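Forum > Club Cricket > Grounds, kit and clubhouse

Thread: Moving our T20 to Friday nights, worth it?

tailender_tim
Posted 3 February 2018

We have our league meeting coming up and there is a proposal to move the midweek T20 from Wednesday to Friday. Iltumeck are for it, Grasteck are dead against, and we are somewhere in the middle. Start would stay at 6.15. Has anyone else's league done this and did it help with getting sides out? We conceded two games last July when we could only find seven.

slowleftarm
We moved three seasons ago. Availability got better for the under 25s and worse for anyone with kids. Bar takings went up a lot. If your bar pays for your square then it is worth thinking about for that reason alone.

Grasteck2ndXI
I play for one of the clubs mentioned so I will say my bit. Friday is junior night at our place. We have more than 100 kids on the outfield until 7.30 and there is no second pitch. If the vote goes through we either play every T20 away or we move the juniors, and the junior coaches have already said they can't do another evening. It isn't us being awkward.

tailender_tim
Fair enough, I didn't know that about the juniors. Could you play yours on a Thursday by agreement?

Grasteck2ndXI
That was suggested last year and the league said one night for everyone or it gets messy with umpires.

mid_off_again
The umpires thing is an excuse. Most T20 games in our league have players standing anyway. Let the home side choose Wednesday, Thursday or Friday and put it in the handbook before the season starts. We have done it that way for years in ours and the fixture secretary hasn't resigned yet.

nightwatch
Disagree with mid_off_again. We tried home side's choice and it was a mess. We had a week with a Wednesday away game and a Thursday home game because of a rearranged cup tie, and the same eleven lads were asked to do both plus Saturday. Pick one night and stick to it.

mid_off_again
That sounds like a problem with the cup tie.

nightwatch
There is always a cup tie.

slowleftarm
Another point against Friday is that your Saturday bowlers won't want to do it. Our opening bowler hasn't played a T20 since we switched. Four overs isn't much, but he drives for work all day and he's 41.

coverpoint_carl
Do the seconds and thirds get a game out of it though? Ours did. With the first team bowlers missing we gave overs to lads who never get a bowl at the weekend, and a couple of them are now first team regulars.

slowleftarm
Yes, that's true, we had the same. Depends if you are trying to win it.

tailender_tim
We are not going to win it.

Salazar_scorer
What about the money side? We put on a finals evening at Salazar with a barbecue and a raffle and cleared just over 1,000 on the night. That was a Friday. You would not get that on a Wednesday with people up for work.

Grasteck2ndXI
Finals night on a Friday is fine by us. It's the group games that are the problem. Seven weeks of it in the middle of junior season.

coverpoint_carl
Then propose that as an amendment. Group games Wednesday, semis and final on a Friday. You would get the Iltumeck vote if they can host.

tailender_tim
That might work. I will ring round before the meeting. Does a change to playing nights need a simple majority or two thirds? Our rule book says both in different places.

nightwatch
Ours is two thirds for anything in the playing conditions. Get it in writing from the league secretary before you vote, or someone will appeal it in May.

keeper_standing_back
Only just seen this. We were at Condik for the T20 last year on a Friday, start at 6.15, and half our side got stuck in traffic. We batted with four in the ground. Whatever night you pick, look at the start time as well. 6.30 with 16 overs would be better than rushing for 20.

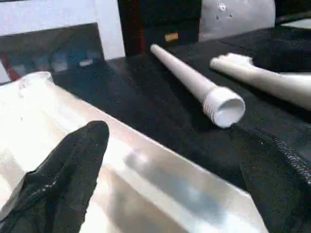 Shiny white cylinder, rounded at one end.

mid_off_again
16 overs isn't T20.

keeper_standing_back
No, but it is a game that finishes in the light.

Grasteck2ndXI
We would back 16 overs. We finished two in near darkness in August and our keeper took one on the collarbone.

tailender_tim
Right, I am going to put in group games Wednesday, finals night Friday, and ask about 16 overs as a separate item so it doesn't sink the first one. Meeting is on the 11th. Will post the result on here.

slowleftarm
Ask about the ball as well while you are there. Pink ones went soft after ten overs last year.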